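Fashion Retail Basics – Handout 5
Casual footwear: sizing, shelf life and the sale rack
Instructor: Daranee Thongsuk, Bernport evening program

Hi all! These are my notes from last session, cleaned up a bit and with the parts I skipped put back in. Bring them along next time, we'll be using the sizing section for the group work.

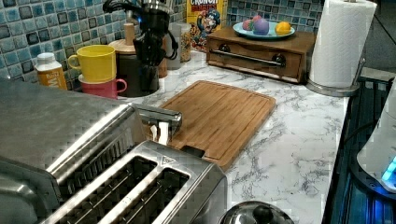
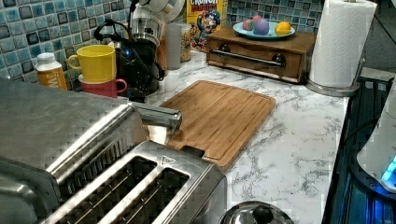
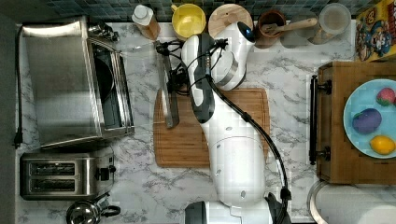

All three: kitchen counter with the bamboo cutting board.

1. What counts as a casual shoe?

I asked this in class and got a different answer from every table, so let's settle on something we can work with. For this course, a casual shoe is a flat or low shoe you could wear to the store, to lunch and to most offices without anyone looking twice. Canvas sneakers, loafers, slip-ons, boat shoes, plain leather lace-ups with a soft sole. Running shoes are out (they sell on a totally different pitch), and so are dress sandals. Somebody asked about clogs. I put clogs in, but I know buyers who would fight me on it.

2. Sizing, or where the money goes

If you remember one thing from tonight's notes, make it this section. When I was buying for Momitis, a small shoe store with one fitting bench and a stockroom you had to enter sideways, the biggest drain on us was returns for fit. We had a slip-on I absolutely loved, and it came back again and again. The length was fine! The instep was too low, and you can't see that on a size chart.

So when a sample lands on your desk, check:

Length, standing up, with weight on the foot
Width at the ball of the foot
Instep height, especially on anything without laces
Heel slip after a walk up and down some stairs

Try it in the afternoon if you can. Feet swell a little during the day, and a shoe that feels perfect at breakfast can pinch by dinner.

Half sizes came up too. Stocking them means more boxes and more cash sitting on the shelf. Skipping them means you lose people in the middle of the range. My habit was half sizes in leather and whole sizes in canvas, which gives a bit more. You'll find stores that do it the other way around and seem perfectly happy.

3. Working through an opening order

Let's take the order we put on the board. Rojanasak offers us a canvas lace-up in two colors, navy and sand. The minimum is 64 pairs. We pay $15 a pair and want to sell at $40.

The first temptation is to split the order evenly across every size. Please don't. Sales bunch up in the middle of the size run, and the very small and very large sizes are the ones you'll be marking down later. Order deep in the middle and thin at the ends, then keep a note of what people ask for that you don't have. I kept mine in a notebook by the register – it was more useful than any sales report I ever got.

On color, I'd go heavier on navy. Sand looks wonderful in the window and pulls people in, and then they try on the navy. Treat some of that sand stock as display money and you won't be so disappointed in it.

4. Markdowns

Casual shoes don't go out of style overnight, so you have more time than you would with a party dress. But you don't have forever. I like a small first cut early on, while you still have a decent size run, and then one bigger cut to clear. Lots of tiny cuts just teach your regulars to wait.

Brurnero, the outlet we talked about in February, had about 300 pairs left from one loafer because they held full price until the sizes were badly broken. By then it was mostly the ends of the run and there weren't enough feet in town to fit them.

5. Writing the product description

We ran out of time here, so read this one at home. Say what the upper is made of, what the sole is made of, whether it runs narrow or wide, and how to clean it. Leave out "must-have" and "timeless" please, I've read those words enough for one lifetime. If a shoe runs small, write that it runs small. Customers forgive a shoe that runs small much faster than they forgive having to mail it back.

For next time

Pick one casual shoe you own and write a description of it, one paragraph, using section 5. Then do a size run for the Rojanasak order with your own split between navy and sand. Be ready to defend the split! Handwritten is fine with me.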